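Sim rules, again

07/07/2020

Quick one, kettle's on. Spent most of the arvo rewriting the house rules for our kitchen sim at Dernia because the old list had 41 lines and I was the only one reading it. Down to 24 now. Could go lower.

Main one - treat the simulated arm like it's real. If you wouldn't swing a blade over that bench in the workshop, don't do it in the render. People laugh at this. Then the policy gets copied onto hardware and they stop laughing.
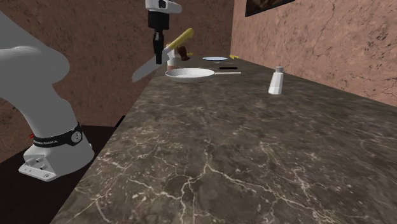
So, knives. Speed cap goes on the moment the fingers close, and stays on until the thing is back down and let go. Tip points away from where a person would stand. No passing over other items if there's a way round. I had "where practical" tacked on the end of that and took it out, teh whole rule was leaking through it.

Also log your seeds. Every run. I had 1000 episodes from the Gonari batch and 2 of the settings files missing, so that's a lovely colourful pile of nothing.

Still arguing with myself over contact force limits. Bridon's checklist sets one number for everything, seems lazy to me, a shaker isnt a knife. Will post the full list once I've tidied the wording.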